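第六讲 部队装备的维修保障与备件储备

课程：国防后勤概论
本讲课时：2学时
课前阅读：讲义第五讲“运输与前送”最后两节

一、从上一讲接着说

上一讲讲到物资怎样从后方仓库送到前方，重点放在弹药和油料上。这两类物资有一个共同点：消耗掉就没有了，补充的办法是再送一批。装备不一样。一辆车坏了，可以修，可以拆，可以换，也可以拖回去。采取哪种办法，取决于坏在什么地方、手头有什么零件、有没有会修的人，以及部队还要在原地待多久。

维修保障研究的就是这些选择。本讲分四个部分：维修分级、完好率的计算、备件储备、战损装备的处理。课堂练习放在最后，用的是虚构战例“瓦恩代尔（Warndale）地区防御”，上学期修过作战基础课的同学对地图应当不陌生。

二、维修分级

各国军队的维修体制名称不同，级数也不同，有的分三级，有的分四级，近年来不少军队合并为两级。本课按三级讲授，便于理解。

第一级是使用分队自己做的维修。内容包括每日检查、加注、紧固、清洁，以及更换那些不需要专用工具的零件。承担者是驾驶员、炮手和车组其他成员。这一级的时间标准很短，一般以小时计算。

第二级是旅或团一级的维修分队。他们有修理车、吊车和一套检测设备，能够更换发动机、变速箱、火控组件这样的大件。换下来的大件通常不在这一级拆开修理，装箱后送。

第三级是后方修理厂。厂里有固定的厂房、机床、试验台，能做大修和翻新，也能把换下来的大件修好，重新入库。大修周期以月计算，长的超过一年。

把三级合并为两级，主要是把第二级的一部分工作上交、另一部分下放。支持者认为，现代装备模块化程度高，前方只要换件就够了，没有必要在旅里养一支庞大的修理队伍。反对者认为，换件的前提是有件可换，运输线一旦中断，前方没有修理能力就只能等待。两种意见都有根据，考试中如果问到，要求把双方的理由都写出来，再说自己的看法。

三、完好率

完好率是衡量装备保障水平最常用的指标。计算方法很简单：能够执行任务的装备数量，除以编制内实有的装备数量，再乘以100，得到百分数。

难点在于“能够执行任务”怎样认定。一辆坦克发动机正常、火炮正常，但夜视仪坏了，白天可以打，晚上不能打，算不算完好？有的军队把这种情况单列，称为“部分完好”；有的军队规定凡有一项主要功能缺失就不算。口径不同，数字不能直接比较。阅读公开材料时遇到完好率，先查它的口径。

还要注意统计的时间点。检查前一周突击抢修，把几台车的好零件拆到一台车上，数字会好看，过后又掉下去。教学上一般要求看连续十二个月的平均值，并且同时看平均停修时间。平均停修时间指一台装备从报修到交还分队的全部时间，可以再分成三段：等待检测的时间、等待零件的时间、实际动手修理的时间。

多数情况下，第二段最长。部队常常抱怨“修得慢”，分开统计以后会发现，修理工动手的时间只占很小一部分，其余时间车停在院子里等件。改进的方向因此落在备件上，增加修理工人数收效有限。

四、备件储备

（一）储备什么

一种主战装备的零件目录往往有上万项，不可能每一项都在前方存放。确定前方储备品种，通常看下面几个因素：

需求频度。过去一年内这个零件被申领过多少次。低于某个次数的，不在前方存放。

关键程度。缺了它装备还能不能动、能不能打。密封圈价格很低，但缺一个密封圈可能让整台发动机停用，这类零件要多存。

获取时间。从申请到送达需要多久。国内生产、有现货的零件获取时间短；需要重新开模、重新铸造的零件获取时间长，应提前储备。

体积和重量。旅级维修分队的全部储备必须能够装车带走。存得再多，机动时带不走，等于没有。

本课案例中，旅维修营的前方储备目录定为453项。同学们做练习时以这个目录为准，不得自行添加品种，可以调整各品种的数量。

（二）存多少

数量的计算有专门的公式，第九讲会详细推导，这里只讲思路。平时按平均消耗量加一个安全余量。战时消耗与平时差别很大，不能简单地乘以一个系数。平时坏得最多的是易磨损件，如履带板、刹车片、滤芯；战时被弹片和冲击波损坏的件，平时可能一年也不坏一个，例如观察镜、天线座、外挂油箱、侧裙板。平时的消耗记录里查不到它们，储备目录里也就容易漏掉。

有人主张单独编制一份战损备件清单，与平时储备分开存放、分开管理。这样做的代价是占用仓库和经费，并且有些件存放多年以后会老化，橡胶件和电池尤其明显。轮换使用可以缓解老化问题，但要求账目十分清楚。

（三）停产装备的备件

装备的服役年限常常超过生产线的寿命。车体用了三十年还能用，当年生产电路板的工厂早已转产。处理办法通常有四种。

第一，停产前一次性采购，按剩余服役年限估算总需求，全部买下来存放。优点是可靠，缺点是估算容易出错，服役年限一延长，存货就不够。

第二，拆件利用。把已经退役或者严重损坏的同型装备作为零件来源。优点是快，缺点是拆下来的零件剩余寿命不明，需要逐件检测。

第三，改型替代。用现在能买到的部件重新设计接口，替换原来的部件。电子部件多采用这种办法。

第四，重新制造。按照原图纸，或者在图纸遗失时测绘实物，由修理厂或者承包厂小批量生产。近年来数控加工和增材制造使小批量生产的成本有所下降，但材料认证和质量检验的费用没有同步下降，单件价格仍然很高。
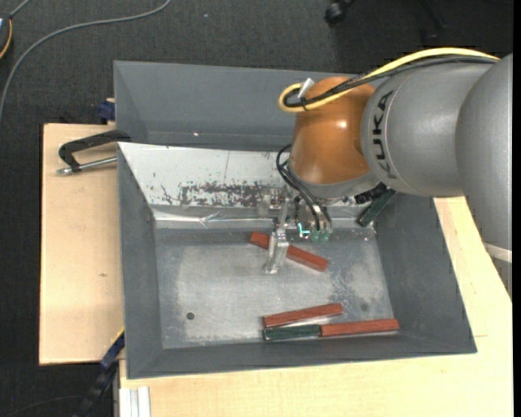 图6-1 KUKA机械臂与灰色料箱

修理厂内部的流程也影响备件供应。大件从前方后送到厂，要经过登记、清洗、拆解、检测、修理、装配、试验、入库八道工序。任何一道积压，都会让可用的周转件减少，前方就要等。第三级修理厂的排产计划应当与前方的需求预测放在一起看。过去常见的做法是工厂按年度任务书排产，年初定下修多少台发动机、多少台变速箱，年中前方需求变了，工厂的计划不变，结果发动机在库里堆放，变速箱却长期缺货。

课本第六章附录给出了一张雷特（Reter）修理厂的工序表，列明各道工序的工位数量和标准工时，请对照阅读。表中检测工序的工位最少，试验工序次之，做第三题时要用到。

五、战损装备的处理

（一）抢救与后送

战损装备首先要找到，其次要拖出来，然后才谈得上修理。抢救分队一般跟随第二梯队行动，携带牵引车和简易工具。抢救的先后次序由战术指挥员确定，维修军官提出建议。建议的原则是：轻损先于重损，能自行离开的先于需要牵引的，阻塞道路的优先于停在路外的。

对于无法拖出、又有可能落入敌手的装备，应拆除密码设备和火控核心部件，必要时就地破坏。这项决定的权限在什么级别，各国条令规定不一，本课不作统一要求。

（二）损伤评估

评估人员到达装备旁边以后，要在短时间内回答三个问题：损坏了什么；恢复到能用需要什么零件和多少工时；在哪里修。评估的结果写在一张卡片上，贴在车上，后面的人按卡片办理。卡片的格式应当全旅统一，字要写得大，夜间用弱光也能看清。

评估错误有两种。一种是把能在前方修好的装备送到后方，浪费运力，部队也长时间少一台车。另一种是把前方修不好的装备留下来，占用工位，最后还是要后送。训练不足的评估人员多犯第二种错误，他们倾向于高估自己分队的能力。

（三）战场应急修理

应急修理允许使用非标准的办法，例如短接损坏的线路、堵住渗漏的油管、用别的型号的零件代替。修好以后装备可以继续执行当前任务，任务完成后必须按标准重新修理。应急修理的每一项措施都要记录，否则后面接手的人不知道哪一段线路是短接过的，检修时会出危险。

（四）拼装

拼装指把几台损坏装备的完好部分合成一台可用的装备。这种办法见效快，在备件断供时往往是唯一的选择。管理上应由旅级统一批准，禁止分队自行拆件。各分队互相拆件，短期内各自的数字都会好看，全旅的可用装备总数反而下降，被拆的车也很难再恢复。

六、课堂练习

背景：第7旅在瓦恩代尔地区转入防御，编有主战车辆100台。旅维修营展开于巴斯托（Bastau）镇以南，后方修理厂在雷特，两地之间只有一条公路可通行重型平板车，中途经过邓斯坦（Dunstan）大桥。大桥限时开放，每日只放行两个车次的重型运输。

第一题：战斗第一日，车辆损失情况见附表一。请按三级维修体制，确定每台受损车辆的修理地点，并说明理由。

第二题：附表二给出了旅维修营现有的备件数量。请指出哪些品种将在三日内用完，提出前送申请，并按邓斯坦大桥的放行能力排出先后次序。

第三题：雷特修理厂提出，如果检测工序增加一个工位，变速箱的周转时间可以缩短。请根据工序表核算这一说法是否成立，写出计算过程。

第四题：旅长询问，是否可以把受损最重的车辆集中起来拼装。请以维修军官的身份写一份书面建议，篇幅不超过一页，写明建议、依据和风险。

练习以小组为单位完成，下次上课前交。计算部分要求写出中间步骤，只有结果的不给分。第四题各人单独写。

七、复习要点

维修三级的分工，以及合并为两级的利弊。

完好率的计算方法和口径问题。平均停修时间的三段划分。

确定备件品种的四个因素。战损备件与平时备件的区别。

停产装备备件的四种处理办法，各自的优缺点。

损伤评估的两种错误。应急修理为什么必须记录。

下一讲讲战时卫勤保障，请预习讲义第七讲第一节至第三节，并带上瓦恩代尔地区的地图。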